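I finally picked wallpaper (and it only took since April)

18 December 2018

So those of you who've been reading a while know that the small upstairs bedroom has been a problem ever since we moved in. It was beige when we got it. Then it was a kind of putty. Then, for one very bad month, it was a green that looked lovely on the paint chip and made everybody who walked in there look seasick. My sister Jurgita stood in the doorway and said "oh" and then asked if I had any coffee.

I started looking at wallpaper in April. I want to be clear that I did not grow up in a wallpaper house. My mother spent an entire summer steaming the stuff off the hallway walls and swore over every inch of it, so I went into this with some baggage! But I kept saving pictures of rooms, and when I went back through them nearly every one had paper on at least one wall. Big leaves, birds, that sort of thing. And pink. I've apparently been a pink person this whole time. 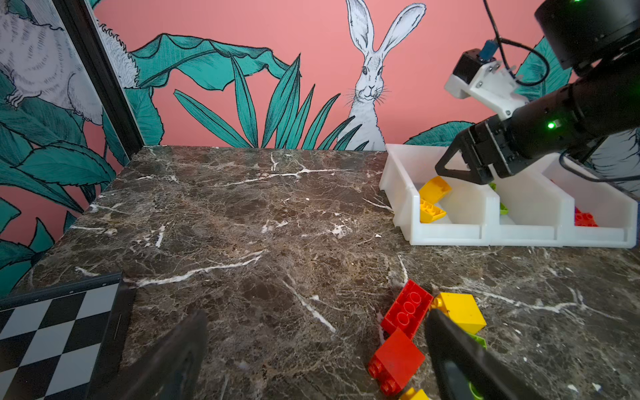

The first place I tried was Skudgate, where the sample books are the size of a coffee table and you're allowed to take three home over the weekend. Roos Martens at the counter was so patient with me. She asked how much light the room gets and I said "some?" and she sent me home to look at it at nine in the morning, at lunch, and again right before dark. Best advice I got from anybody. The room faces north, so anything with gray in it just dies in there by the middle of the afternoon. Warm colors hold up a lot better. I taped a peach sample next to a cool pale pink one and by four o'clock the cool one looked like a dishcloth.

Then I got stuck on scale. I always figured a small room needs a small print, and I'd picked out a tiny sprig pattern, very sweet, very safe. I pinned up a piece about as big as a pillowcase and from the bed it turned into fuzz. You couldn't see sprigs at all, it just looked like the wall needed cleaning. So I went the other way and got a sample from Wadudetti with leaves as long as my arm, and the room felt bigger. I can't explain it. Onyekachi next door says it's because your eye stops looking for the corners, and he hangs paper for a living, so I'll take his word for it.

Which brings me to money. I had a quote for a custom mural, hand-drawn, printed to fit the exact wall, and it came to $2,225 before anyone had so much as opened a bucket of paste. I loved it. I thought about it for a week. I also have a car that makes a noise. So no custom mural, but I did learn a lot from looking at so many of them, mainly that I like the ones that are mostly line drawing with only one or two colors filled in. The full-color jungle ones are gorgeous for about ten minutes and then I feel like I'm in the lobby of a hotel. Black ink and one good green on a plain background, I could wake up to that every day. And animals! I was so sure I was too old for animals on a bedroom wall.
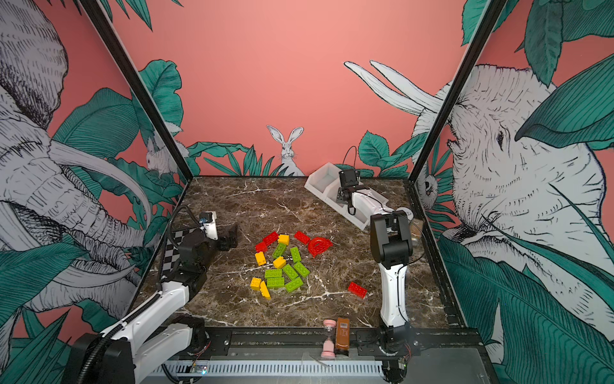 Elephants, rabbits and a whole lot of leaves on salmon pink.

OK, so what did I end up with? It's a Nurberg paper, dusty pink background, dark line-drawn ferns, and there are herons in it if you look. It was $91 a roll, so I'm only doing the wall behind the bed. The other three are getting paint, a shade pulled from the lightest part of the paper, which was Rūta's idea and she's right, plain white next to it looked way too sharp.

A few odds and ends for anybody about to do this. Check the batch number on every roll before you leave the store. I had one from a different batch and the pink was off, not by much, but I'd have seen it every single night. Buy one more roll than the math says if the pattern is large, you lose so much lining up the repeat. And size the wall first. I was going to skip it – Onyekachi gave me such a look.

We're hanging it the week after New Year's. The bed is already in the hallway and I've walked into it twice. If anybody has opinions on curtains I'd love to hear them, I'm between plain linen and a dark green velvet that's 40 percent off until the end of the month.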